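Search the site
Search
Home and Habits
4 September 2019
By the Folding Correspondent
4 min read

The Folded Shirt: A Small Gallery

I came to folding late, having spent most of my adult life with a system known as The Chair. The Chair held everything. Clean things went on the back, less clean things went on the seat, and when the two met in the middle I did a wash. It worked well enough until May, when I moved into a flat with one narrow chest of drawers and no room for The Chair, and had to find out what other people do with their T-shirts.

Other people, I learned, have opinions. There are shirt people who roll and shirt people who stack, and they don't mix much at parties. I tried rolling for a fortnight. My drawer looked like a tray of sausage rolls, and every shirt came out with a crease running round it at about belly height, where I need no help drawing attention. So I stack now, or file, depending on the drawer.

The drawers are Starkska, the cheaper range, and the top one sticks unless you pull it from the left. It holds almost 40 shirts if I'm firm with them. I don't need that many shirts. Nobody who owns that many does. A good few came free with something: a fun run I walked, a festival that rained, a pub quiz team that broke up over a question on rivers. They're too daft to wear to work and too soft to throw away, so they get folded like the rest.

A word about equipment, as I've been asked. I bought a Himeck folding board, a hinged plastic thing that flaps like a seagull and turns out a neat rectangle every time, provided your shirt is the size the board was made for. Mine aren't. It now lives under the bed, where it's very good at holding down the dust. I also had two drawer dividers from Wusard. One snapped in the first week and the other is holding up a tomato plant. After that I went back to using my hands and a clear bit of table.

The table matters more than the method. On the bed everything sinks in the middle and you end up folding the duvet as well. On the sofa you sit down, and that's the end of the folding. A hard, pale top is best, as you can see what the sleeves are up to. Clear the mugs off first. I have learned this twice.

My mother's way was to lay the shirt face down, bring both sides in, turn the sleeves back and fold up from the hem. Mine is much the same with less conviction. I smooth it once with the flat of my hand and call that ironing. Thick cotton stays where you put it. Thin cotton drifts back open while you're reaching for the next one, and anything with a bit of stretch has to be in the drawer before it knows what's happening.

From the drawer, then. I've kept the notes short, as there is only so much to be said about a shirt lying down.

Slogan shirts are the hardest to file, and the reason is vanity. A plain shirt can go in any way up, but with a slogan you want to know which one you've got without pulling out the whole pile, so the writing ought to end up on the outside and readable. The Montes method, which I got from a leaflet in a launderette, says to put the print on the last panel and leave it there. Fine advice, if your slogan is short and your hem behaves. On the dark green one the top layer has flopped across like the lid of an envelope and eaten most of the message, so all that's left showing is the bottom of "EE!" in cream capitals. I've grown fond of it like that. It could be the end of anything cheerful. It's got a few wrinkles and it's wider along the bottom than along the top, but it's flatter than anything The Chair ever gave me.

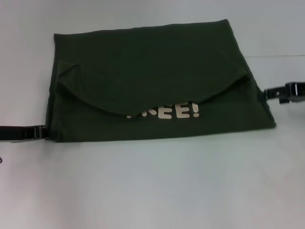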